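Grip not released when the hold-to-run switch is let go (left hand, grape transfer)

Kazuhiro Yoshida
Posted April 12, 2018

Members operating two-arm stations are asked to read the following and to report any comparable occurrence.

During the grape transfer routine at the Tunthorpe station, the left hand did not open when the operator let go of the hold-to-run switch. The arm stopped where it should. The fingers remained closed on the fruit and the motor current stayed at the holding level until the station was shut down at the main switch. There was no injury. The fruit was crushed.

The log holds 280 cycles of this routine. The fault is recorded in 4 of them, all on the left hand. The right hand has not shown it.

The station is out of service until the cause is established.

Tomomi Higuchi
Reply to Kazuhiro Yoshida

I would question whether this should be called a fault. Under the Dikent controller settings, letting go of the switch stops motion and holds the last grip. It does so by design, so that a load is not dropped. Was the setting changed at Tunthorpe?

Kazuhiro Yoshida
Reply to Tomomi Higuchi

It was changed in June of last year. The hands are set to open on release because the loads are light and people stand close to the table. The setting was read back after the event and was correct on both sides.

Riku Uchida
Reply to Kazuhiro Yoshida

We had the same symptom at Skostbridge. The command to open was sent and never reached the hand. The cable had worn inside its sleeve where it bends at the wrist, and the break showed only with the wrist turned down. Please check continuity with the arm in the working position, as a test in the parked position will pass.

Tomomi Higuchi
Reply to Riku Uchida

A worn cable would normally raise a communication error within 8 milliseconds. None is mentioned in the report. I would look at the software before taking the wrist apart.

Riku Uchida
Reply to Tomomi Higuchi

Ours raised no error either. The error line and the command line are separate conductors.

Kazuhiro Yoshida
Reply to all

Cycle 119 is the first of the affected cycles, and no error was logged in it. Continuity will be tested as Riku Uchida suggests. Pictures of the routine at our table are attached for those who asked about the layout.
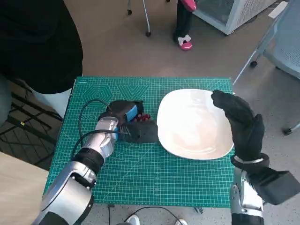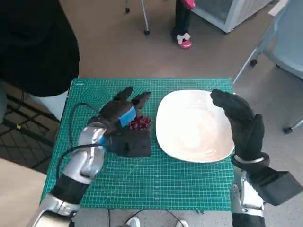
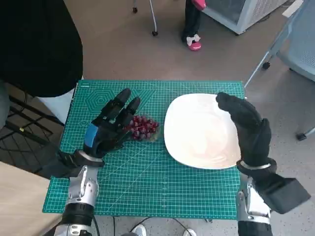
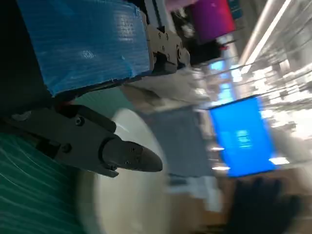 Grape transfer routine, Tunthorpe station.

Junpei Ebihara
Reply to Kazuhiro Yoshida

I cannot agree that the cable is the only matter to be settled. If a single conductor can keep a hand closed after the switch is let go, the release function depends on one path and should not be counted as a safety function at all. At Botha we require the hand to lose drive power on release, by a relay that does not pass through the controller. I would ask that the station stay out of service until this has been reviewed, whatever the continuity test shows.

Tomomi Higuchi
Reply to Junpei Ebihara

Removing drive power does not open a hand with a self-locking gear. It would stay closed on whatever it holds. Which type is fitted at Botha?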